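Our group went to the November open day at the Arkell food college in Trisville. The bus from Rullside takes 38 minutes and stops at the gate. Doors opened at 10 a.m. and entry was free, but lunch tickets had to be bought in the front hall.

We started in the bakery, where Seon-mi Ok teaches the first-year bread course. She showed how the students shape rolls by hand and let visitors try. The course runs for 17 weeks and has an evening version. After that we went upstairs to the rooms where sandwiches and salads are taught.
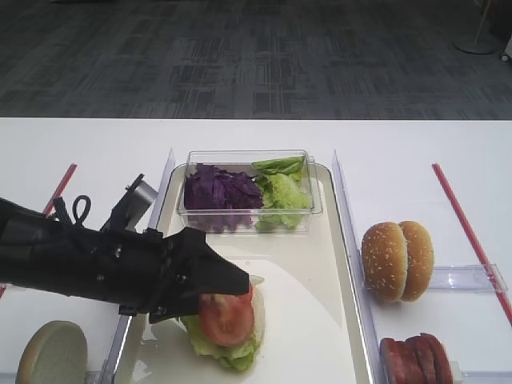
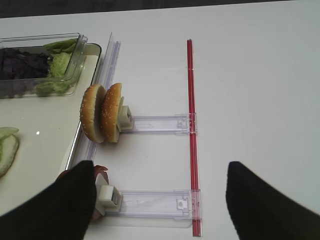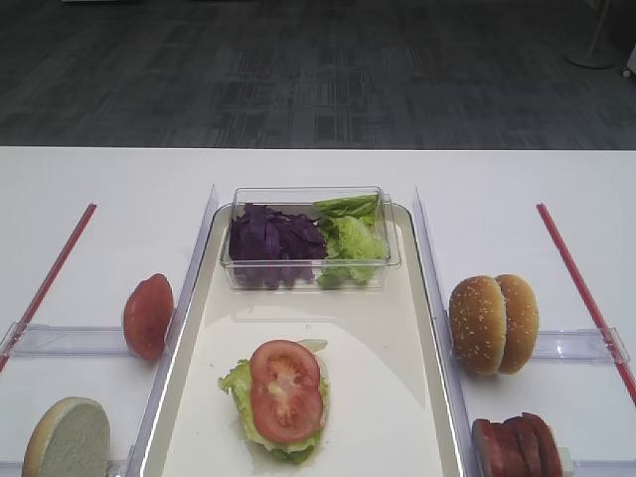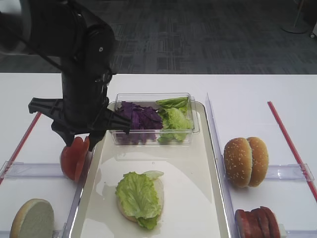

Trays and sandwich ingredients on the white table, Arkell open day.

Lunch was in the student dining room. The soup was leek and potato, a little salty, with rye bread from the morning class. Chae-won Jeon from the admissions office came by with course lists and answered questions about fees. Part-time students pay by the term.

The afternoon talk on food storage lasted nearly an hour and was hard to hear from the back. The college shop closes at 3, so go there before the talk if you want bread. Parking is on Ban Street, 5 minutes on foot from the main door.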